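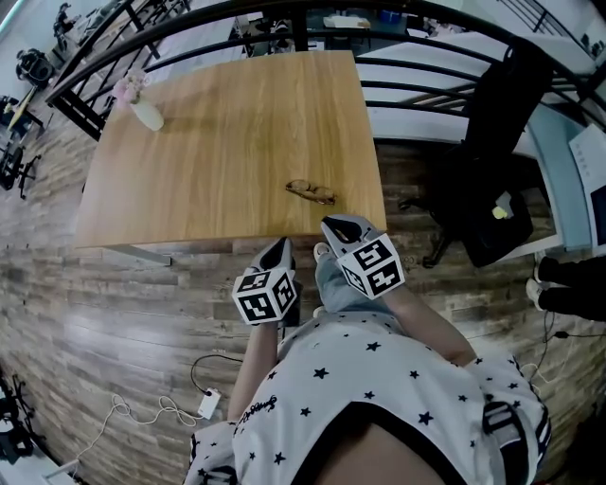
Two-Handed Teaching: Trying Out the Grosard Hand-Held Gripper Kit

Project report by Tamsin Rutherford
Submitted 06/01/2024

Why I picked this

My original plan was to build a gripper from scratch, and anyone who saw my first term's work (one finger that opened, one that didn't, and a lot of glue) will understand why my supervisor, Heather Baxter, steered me towards a review instead. The department had just got hold of a Grosard kit, which is sold to small labs and colleges that want to record people doing everyday jobs and then use those recordings to train a robot arm. She asked me to use it as a complete beginner would and write down whether it was worth the money. So that's what this is!

The question I set myself was quite narrow. Could a student with some Python and no robotics background unpack the kit, record a useful set of two-handed demonstrations and get them into a state where the Utlow software would accept them? I didn't train a robot at the end. That's next year's project, and somebody else is welcome to it.

What you get

The kit is a pair of hand-held grippers, one for each hand, with a marker cube fixed to each. The cubes are white with black square patterns on the faces, and the software uses those patterns to work out where each gripper is and which way it's pointing. There's a head camera as well, plus a year's licence for Utlow, which does the tracking and lets you trim the recordings. The arm you'd eventually send the data to is sold separately, and the price list made me wince a bit.

The manual is decent on setting up and thin on everything after that. I read the calibration chapter twice, then rang the Merurgate support line (they're the UK reseller) and a very patient person talked me through it. The bit I'd missed was that you have to calibrate in the same light you're going to record in. It does say so, in a footnote.

Choosing the tasks

I wanted things that were fiddly enough to need both hands but not so hard that I'd be there until March. I ended up with 4 tasks: picking up a pair of folded glasses and opening them out, moving a vase of flowers from one corner of the table to the other, folding a tea towel, and putting a lid on a small tub.

The glasses were the one I cared about most. Thin metal frames are horrible to grip. There's hardly anything to hold, they slide if you come in at the wrong angle, and you're nervous the whole time about bending them. I got into the habit of starting with them folded near the front edge of the table, which meant I could come in low with both grippers side by side and didn't have to stretch.

How the recording went

Slowly, at first. I'd thought that holding a gripper would feel like using kitchen tongs, and it sort of does, but your brain keeps wanting to use your fingers. My first afternoon produced 9 recordings and I threw out every one of them, mostly for silly things like turning my wrist so that the cube faced away from the camera.

After that it got much better. By the end I had over 200 recordings across all the tasks, and I could get through a session without thinking about my hands at all. Heather had a go too and was annoyingly good at the tea towel straight away.

A few things I learned that the manual doesn't mention:

Keep the cubes facing up as much as you can. If you lean right over the table your own head and shoulders start throwing shadows on them, and the tracking gets jumpy.

Take a break after every 5 recordings or so. The grippers aren't heavy, but you're holding them out in front of you and your forearms do notice.

Tape down your cables. I trod on mine more than once.

Don't change the table halfway through. I swapped to a shinier one for a morning (nicer chair) and the tracking was noticeably worse, I think because of the reflections, although I didn't test that properly.

The software

I have mixed feelings about Utlow. The tracking view is lovely: you can play a recording back and see both grippers moving as little outlines in space, and it's obvious at once when something has gone wrong. Trimming is quick. Exporting is another matter. It crashed on me whenever a file name had a space in it, and the error message was just a long number. Support knew about it and said a fix was coming, but it hadn't turned up by the time I finished.

I also tried a free alternative called Tamihana for comparison. It read my recordings fine once I'd converted them, and its export never fell over, but there's no way to look at both hands together, so for two-handed work I kept going back to Utlow.

Would I recommend it?

For a college or a small lab, yes, with a grumble about the export. The grippers themselves feel solid, the jaws close evenly, and I never had a cube work loose. A beginner can get to usable recordings in a few days if they've got someone to ask. For one student working alone at home it's too expensive, and you'd be buying a lot of software that you might not use.

If I did it again I'd spend the first day just practising, with nothing switched on, until the grippers felt normal. I'd also write up my notes each evening. I left mine for a fortnight and then couldn't read my own writing, so the timings for the tub lid task are missing from this report.

Thanks to Heather for the loan of the kit and for all the tea. The notebook and the trimmed recordings are on the shared drive in the folder with my surname on it.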